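4.3 Comparing two hand-held grippers on the bench

This section covers the paired trial of the Pilora and Menora finger sets. Complete the controller set-up in section 4.2 before starting. Both grippers are held by one operator, one in each hand.

Preparing the units

1. Switch off the Jiso controller and wait for the status light to go out.
2. Fit the same type of finger set to both grippers. Tighten the finger screws evenly.
3. Fix a marker plate to the top of each gripper with the printed side facing up.
4. Connect the left gripper to port 1 and the right gripper to port 2.
5. Lead each cable back along the forearm. Leave enough slack to turn the wrist fully in both directions.
6. Switch on the controller. Open and close each gripper once by hand to set the zero point.

CAUTION: Do not pull a connector out by its cable. The strain relief is not rated for this.

Hold both grippers over the table at a similar height, with the fingers pointing inwards. Keep the marker plates clear of sleeves and cables.

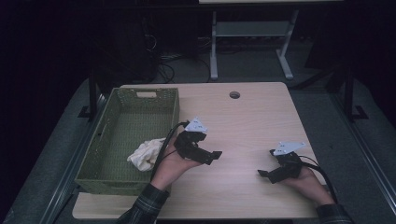
A soft item such as a cloth is suitable for the first trial. Thin fabric shows differences in fingertip closure that a rigid block will hide. Use the same item for every run with a given finger set.

Running the trial

7. Press Start on the controller. Wait 3 seconds without moving either gripper.
8. Pick up the item with the left gripper, lift it clear of the basket and set it down on the table.
9. Pick it up with the right gripper and return it to the basket.
10. Press Stop. Enter the finger set and the result in the Sampaio log.
11. Repeat until 130 runs are stored, then change the fingers on both grippers and start again from step 6.

NOTE: A run in which the item is dropped is still valid. Mark it as "drop" and do not delete it.

NOTE: If tracking is lost for over 400 ms, the controller rejects the run and the counter does not advance. Check both marker plates for dirt or looseness before continuing.

CAUTION: Keep fingertips away from the jaws while the controller is on.

To compare the results, see section 4.4.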